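4 min read

The robot arm in Ilze Sepp's laboratory in Guimarães is not fast. It waits a moment before every grasp, and this waiting is the part of the work she is most proud of.

Her group calls the method Jillia. Most grasping systems learn from objects that stand alone on a clean surface. Sepp and her colleague Povilas Pētersons wanted the opposite — a table like the one in your kitchen after shopping, where boxes lean on each other and soft things lie beside hard ones.

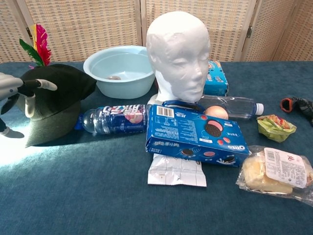
For each trial the hand must choose one object, guess how much it will bend, and close the fingers only as far as the guess allows. If the fingers feel something different, the guess is corrected before lifting. A person does this without thinking. For a machine it needed 1000 practice grasps, recorded between January and March.

In the final test the team made 151 attempts with objects the system had never met. It dropped 20 of them. Hats and other soft shapes were the hardest, says Pētersons, because they change when you touch them.

Sepp would now like to try the same method with two hands.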